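Handheld grippers: soft pads or hard pads for small stuff?

Started by pinchpoint_ray, 26/07/2022

pinchpoint_ray wrote:
Okay so I've been going back and forth on fingertip pads for weeks and I need other people's opinions before I spend more money. I have two sets for the handheld pair. One is the Filarel pads, pretty squishy. The other is the Widmer ones, which are a lot firmer and wear better (so far anyway). Same fingers, same linkage, I only swap the tips.

With the soft set, bags and cloth are easy. I can come in at a lousy angle and still get a fold. Bottles are fine too if I go across the body and stay off the pump end. Where I start swearing is small hard things like clips, because the pad wraps around and I lose track of which way the part is pointing — and then placing it is a guess. 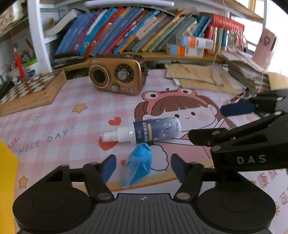
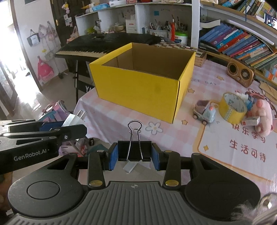
With the firm set I get my orientation back but I drop way more bags. I did 17 tries on each set with the same thin plastic bag and the firm pads missed most of them. Is anyone running a different pad on each hand? Or is that asking for trouble when it comes to the data?

torque_and_toast wrote:
I ran mixed pads for most of February and went back. Left soft, right firm. It felt great for the person holding them, but the policy learned to do everything bag-shaped with the left hand, even when the bag was sitting way over on the right. Pick one set and live with it.

kelpwire wrote:
Gonna disagree with toast there. If your left hand is the better bag hand, why wouldn't you want it reaching for bags? People have a dominant hand and get by just fine. I'd mix them and make sure you shuffle where things sit on the table.

torque_and_toast wrote:
Because when the left arm can't reach, the whole thing just stops. Mine hovered there like it was waiting for a bus. Shuffling helped a little, not enough.

mo_linkage wrote:
Before anybody buys anything, check your finger pivots. I had what I swore was a pad problem and it was slop in the linkage. Two of the screws had backed off. Snugged them up, and the clips quit rotating on me. Same Widmer pads you have, Ray.

pinchpoint_ray wrote:
Huh. There's a tiny bit of wiggle on the right one, now that I'm sitting here bending it. I'll tighten that tonight and redo the clip runs. Kelp, I do shuffle, but I'm lazy about the far edge of the table.

kelpwire wrote:
Everyone is lazy about the far edge lol

hexdriver900 wrote:
Has anybody tried the Corside pads? They're in between, soft skin over a stiff core. I paid too much for 3 pairs and I like them on everything except glossy bottles, where they skate. A wipe with alcohol between sessions helps.

mo_linkage wrote:
Tried them, hated them. The skin peeled on me at the corner after 900 grasps. Trastby sells a copy that's a little thicker and mine are still in one piece, but the fit is tight and you'll probably have to shave the back.

hexdriver900 wrote:
Mine haven't peeled yet but I'm nowhere near that many. Good to know, I'll go look at the corners.

pinchpoint_ray wrote:
Ordered one pair of the Trastby. I'll tighten the pivots first and run the clips on both of my old sets before they show up, so I'm not changing everything at once. Toast, you've mostly talked me out of mixing — sorry kelp!

kelpwire wrote:
Fine, fine. Post the clip numbers when you have them.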